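Speed checks at 10 at night do nothing for us. Said it before, saying it again.

Drunk drivers on the Dretex road don't come through at 10. They come after closing, gone one, when the patrol car's parked up.

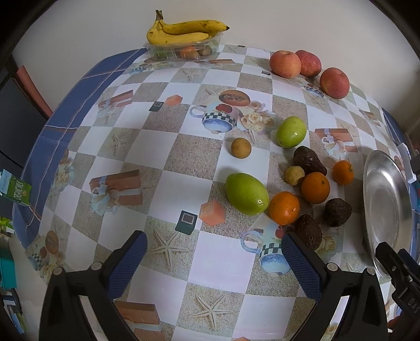
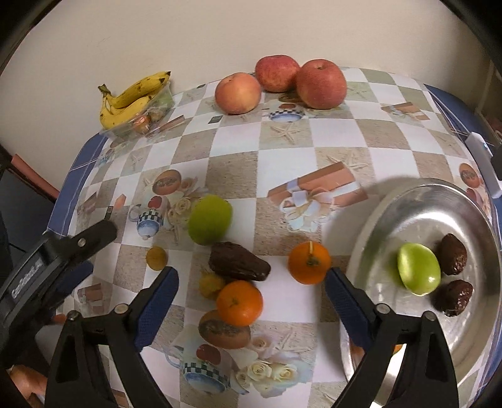 ## Move the patrol

Same officers, same hours, just later. About 300 of us signed for it in July. The reply? "Under review". Fine. Review it quicker.

And pay them properly for nights. You can't ask an officer to stand on the Sekiguchi bridge at 2am on a day rate. Wouldn't do it myself.

## The fund

The council has 1000 pounds left in the road safety pot and wants new signs. Signs! We've got signs. Drunks dont read them.

Spend it on breath test kit. Then tell people it's out there, every weekend, all winter. Word gets round the pubs fast enough.

More next month if they havent moved.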